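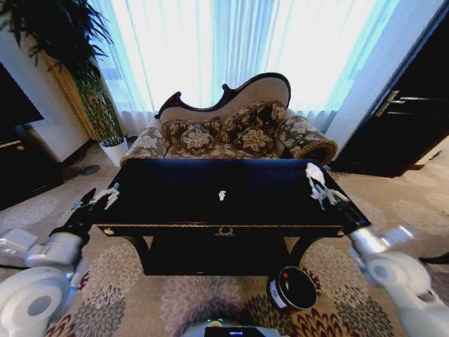 About the Lorndale Laboratory for Household Manipulation

The Lorndale Laboratory studies how two-armed robots can learn to move, lift and put back the things people keep at home. We are a research unit of the Lorndale School of Engineering, with teaching duties at graduate level and a permanent staff drawn from mechanical engineering, computer science and occupational therapy. Our work is directed at ordinary rooms, with the furniture, rugs and curtains left in place.

Our Research

Most published work on robot grasping deals with objects small enough to be held in one gripper. A table, a bench or a full drawer is a different matter. It must be held at two points, the two arms must agree on how fast to move, and an error made by one arm is felt at once by the other. The Laboratory has made this problem its main subject.

The method we have developed is called Sengar. A trained operator guides both arms through a task while the system records joint positions, gripper opening and the view from the head camera. From these recordings a single control policy is learned for both arms together. Earlier systems, including our own, trained one policy for each arm and relied on a separate program to keep them in step. Sengar removes that program. Each arm's next motion is predicted from the state of both.

A second part of the method concerns the grasp itself. Corners and edges of furniture are often polished, curved or decorated, and a gripper that closes too firmly may mark the finish. Sengar therefore treats gripping force as something to be learned along with the motion. Operators are asked to use the lightest hold that will serve, and the policy is scored on force as well as on completion.

The Corner-Hold Study

Our most recent results come from the corner-hold study, in which the robot takes hold of a low table at its two near corners and shifts it a short distance toward itself. Training used 2439 recorded demonstrations, collected in furnished living rooms and in our own test apartment. The trained policy was then given 808 trials on tables that did not appear in the training set.

The joint policy completed 77 percent of these trials. A trial was counted as complete only if both grippers kept their hold throughout, the table came to rest within the marked zone, and no fault was recorded on either arm. The most frequent cause of failure was a late grasp by one arm, which turned the table slightly before the pull began. Glossy tabletops remain difficult. Strong daylight from a window produces reflections that the vision system may take for an edge, and performance in bright rooms was lower than in rooms with the curtains drawn. We report this openly and regard it as the first matter to be addressed in the next phase.

A full account of the study, including the failed trials, is available from the Laboratory office on request.

How We Work

Data are collected in rooms as we find them. Staff do not replace furniture or change the lighting before a session, except where safety requires it. Breakable items belonging to a household are moved only with the consent of the householder, and every session has a second staff member present with access to the stop control.

Recordings made in private homes are reviewed before they enter the training set. Any footage showing a person, a document or a family photograph is removed. Households may withdraw their recordings at any time up to publication.

Each operator completes 108 hours of supervised practice before contributing demonstrations to a study. We have found that the quality of the two-armed recordings depends greatly on the operator's experience – more so than in our earlier single-arm work – and the training program has been revised twice to reflect this.

Our People

Dr. Eyerusalem Teshome, Director. Dr. Teshome leads the research program and supervises doctoral work on learned control.

Dr. Ferhat Değirmenci, Head of Mechanical Systems. Dr. Değirmenci is responsible for the arms and grippers, including the measurement of contact force.

Tolera Shiferaw, Senior Research Engineer. Mr. Shiferaw designed the recording system and maintains the Sengar software.

Skye Aitken, Home Studies Coordinator. Ms. Aitken arranges sessions with participating households and oversees consent and privacy review.

Fuad Gebretsadik, Doctoral Researcher. Mr. Gebretsadik carried out the analysis for the corner-hold study and is now working on reflective surfaces.

Partners and Facilities

The Laboratory occupies the ground floor of the Garov Building, where it maintains a workshop, a computing room and the test apartment. Occupational therapists from the Skitgate Rehabilitation Center advise us on which household tasks are hardest for people with limited strength or reach. The choice of low tables for the corner-hold study followed from their advice – clients had described having to move one each time they cleaned or passed with a walking frame.

Study and Visits

Applications for doctoral places are considered once a year and close in July. Applicants should hold a degree in engineering, computer science or a related field, and should name the member of staff with whom they wish to work.

School groups and professional visitors are received by appointment. Households in the Lorndale area that wish to take part in future studies are invited to write to the Home Studies Coordinator at the Garov Building.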